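Hi all! I'm Buppha Saengthong and I run the coffee and tea corner on the second floor at Vasar, over in Plernstead. I'm looking for a part-time person to help me keep it going, starting in June if we can find the right one before then.

It's a small job but people really notice it (ask anyone who has come in on a morning when the sugar ran out!). You'd refill the wooden organizer, keep the tea box sorted by color, top up the creamers, wipe the counter and make sure there are always pods and paper cups within reach of the Keurig. We went through 2436 pods last year, so yes, there's a fair bit of refilling. 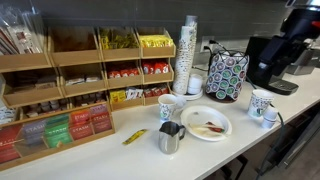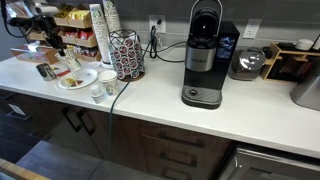

The coffee and tea corner you'd be looking after

You don't need any experience, I hadn't done anything like it before I started either. I'd just love someone who gets a kick out of a tidy row of packets and doesn't mind chatting with folks while they wait for their cup. You'll also do a supply order with me, usually almost 300 cups at a time plus whatever teas people have been begging for, and carry the boxes up from the front desk. There is an elevator!

Hours are early mornings, and we can talk about which ones suit you. Parking is free behind the building.

If that sounds like you, drop me a note at the front desk with your name, a phone number and when you could start. Please get it in by Jan 30, 2022. And tell me what your favorite tea is, I'm curious!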